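### 3.2 Materials for the colour-sorting task

The sorting material consists of small painted wooden cubes in two colours, red and blue, two round white plates and one metal tray. One plate has a red rim and the other a blue rim, so that the rim serves as the only label for the destination. No written or pictorial instruction is placed on the table. The tray is rectangular, with rounded corners and raised walls, and its floor is dark. The dark floor was chosen after pilot work in Nullesville, where a pale lining made the edges of adjoining cubes harder to judge.

Both plates and the tray stand on a bare wooden tabletop. Their positions relative to one another are not fixed by the protocol. The protocol requires only that all three vessels be within reach from one side of the table and that neither plate be stacked on or placed inside another vessel.

A layout is scored as *sorted* when three conditions hold: the tray contains no cube, each cube lies within a rim, and the colour of each cube agrees with the colour of that rim. The arrangement of cubes within a plate is not scored. Cubes may touch, lean against one another or lie apart (Figure 2a).

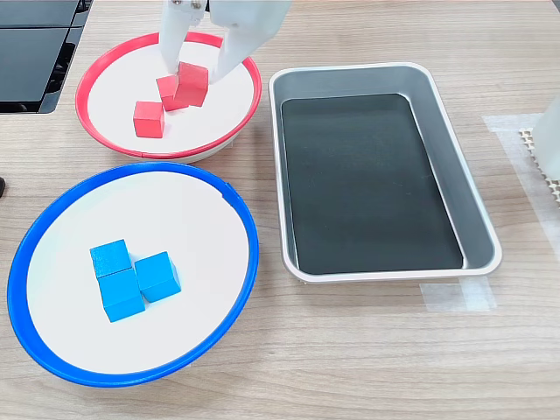 **Figure 2a.** Red cubes on the red-rimmed plate, blue cubes on the blue-rimmed plate, tray empty.

### 3.3 Mixed layouts and the treatment of occlusion

A layout is scored as *mixed* when the tray holds at least one cube of each colour. The ratio of the colours is left free. Mixed layouts were divided further into open layouts, in which every cube can be seen in full from the viewing position, and occluded layouts, in which at least one cube is partly hidden by another.

The corpus contains 2,695 layouts. Of these, 289 were set aside for training the raters and do not enter the analysis. A further 256 were scored twice, by Lucienne Delaunay and Tarmo Rätsep working separately, in order to measure agreement. The two raters differed on 26 of the doubly scored layouts. The differences were settled by discussion, and the agreed score was used in all later tables.

Occlusion matters for two reasons. A cube that is hidden in part offers less painted surface from which its colour can be read, and the visible outline of a pair may be taken for that of a single larger block. The second error is more likely when the two cubes share a colour. Where a blue cube stands in front of a red one, as at the left of the group in Figure 2b, the change of colour marks the boundary between them, although the lower front of the red cube cannot be seen.

Reflections in the tray walls were a lesser source of difficulty. Polished metal close to a painted block can take on a faint tint, and raters were told to score cubes only and to disregard any colour on the walls. Rotation of a cube was likewise ignored, even where it left one face bright and the others in shade. 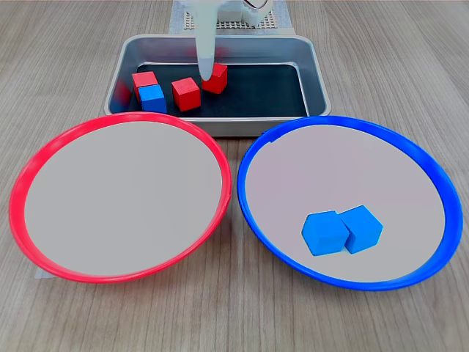
Tarmo Rätsep objected at the review of the scoring manual that the division into open and occluded layouts depends too heavily on the viewing position, and that a layout scored as occluded from the front might well be open from the side. He proposed that the label be attached to the view and that the layout itself carry only the count of cubes by colour. We accept the first part of this proposal. In the tables that follow, "occluded" refers to a layout as seen from the scoring position and to no other.

**Figure 2b.** A mixed tray with three red cubes and one blue cube, scored as occluded.

The second part was not adopted, as the counts alone do not separate layouts that differ greatly in reading difficulty. Four cubes spread across the tray floor and the same four pushed together in one corner would receive identical entries. The open/occluded label was therefore kept as a separate column, with the scoring position recorded beside it.

Layouts in which a cube rested on the rim of a plate were scored by the position of its base. If the greater part of the base lay inside the rim, the cube was counted as placed. Cubes standing on the tabletop outside all three vessels were entered as *unplaced*, whatever their distance from the nearest plate.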